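Prullton wagon, oil change interval

gullovine21
Dealer says 1,000 miles for the first oil change on the new Prullton. The manual says nothing about an early change. Anyone done it?

Vichien Bunnag
Skip it. The factory fill is meant to stay in for the full interval. You'd be paying for nothing.

Heike B.
Disagree. I changed mine at 714 miles and the filter had fine metal in it. Oil is cheap.

Vichien Bunnag
All new engines shed a bit. That's what the filter is for.

gullovine21
They quoted me for up to 2 hours of labor, which seems like a lot for a drain and filter. Might do it myself on Saturday.

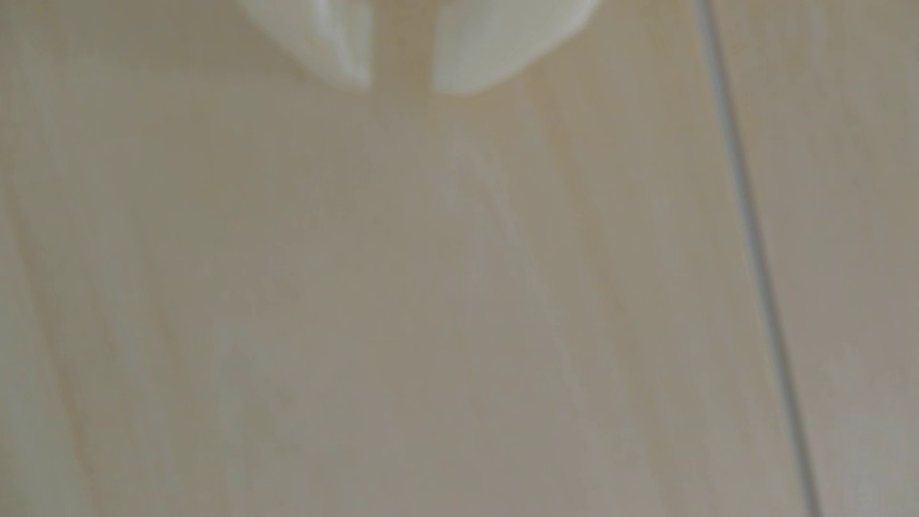
Eliécer Huanca
Two hours is too much. Keep the receipts for the oil and filter if you do it yourself, in case of a warranty claim.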